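Rargate Parish Fund Recovery: progress report to the Juvham Trust
Period ending June

Prepared by Elikem Ankrah

The Trust has paid for two of the three stages of this work and asked whether it should pay for the third. My view is at the end. It is less cheerful than the one the parish council gave you in its own letter, and I'd ask that the two be read side by side.

What was done

We now have every cheque stub and bank statement for the hall and roof accounts for the years under review. The bank was slow. The first bundle came without the back pages, and the second was a copy of the first. Darius Rozīte went through 775 cheques by hand and matched them to invoices where an invoice could be found. For 400 of them there was a proper invoice and a second signature. The rest have one or the other, or neither.

I would be careful with that last group. A missing invoice is a missing invoice. Several members of the congregation have told us it proves theft, and some of it may. Some of it is also a filing cabinet that sat in a damp vestry through two winters.

The payments to Daher are a different matter. They were made out for heating repairs, and the furnace at Rargate was replaced by another firm, under warranty, in the same period. We have asked Daher for its job sheets three times. The police have the copies we made and an officer has been assigned to the file. No charge has been laid and I can't tell you whether one will be. 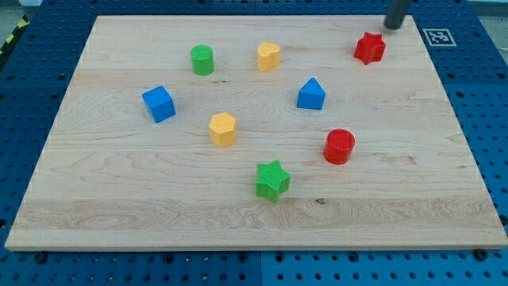
Hamish Bolger disagrees with how I have put this, and wanted it noted that in his opinion the Daher cheques alone are enough to go to a civil claim, that waiting on the police has already cost the parish most of a year, and that the insurer will use any further delay as a reason to pay less. He may be right about the insurer. I still don't think we should file on the strength of cheques we can't yet tie to a person.

Insurance

The claim under the dishonesty cover went in with the documents listed in our last report. The adjuster replied with a long list of further questions, most of which we had answered on the form. The policy has a cap, and the council's letter quotes the cap as though it were the amount coming. It isn't. Nothing has been offered.

New controls

The parish has bought the Sasano bookkeeping package and tells you it has "closed the gap". I looked at it in use. Two people are supposed to approve each payment, and both log-ins were written on the same card beside the office computer. The card has since been taken away. I'd want to see a few months of approvals before I believed the habit had gone with it.

Bank statements are now mailed to Remedios Goicoechea at home as well as to the office. This cost the price of the stamps and I think it is the best thing done so far.

Spending

Stage two came in at $1,169 for copying, courier and bank search fees, against which $807 has been claimed. The balance is for bank fees we are disputing. Darius's hours were not charged.

Stage three

The council would like stage three to start right away. I recommend the Trust hold the money until Daher's job sheets arrive or the police say they have them, and until I've had a second look at the approvals. If the Trust prefers to go ahead now, I would ask that it pay the lawyer directly and leave the parish accounts out of it. I can come to the next meeting if that would help, any time after 4 p.m.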